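**Portfolio note: Zolville Pension Reserve**

The Zolville Pension Reserve reduced its holding in Flivbridge Freight during the last quarter and moved the proceeds into Nyaga, the electrical components maker. Nyaga now accounts for 4 percent of the equity portfolio, up from 2 percent in January.

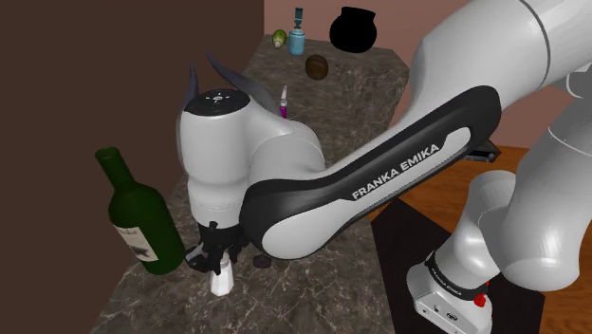
*A robotic arm over a dark marble countertop (computer rendering).*

The reserve also kept its full position in Milel bonds – 77 percent of which mature within two years. No change to member contributions is planned. Quarterly statements will be mailed to all members in April, and questions on individual accounts should be sent to the Member Services office.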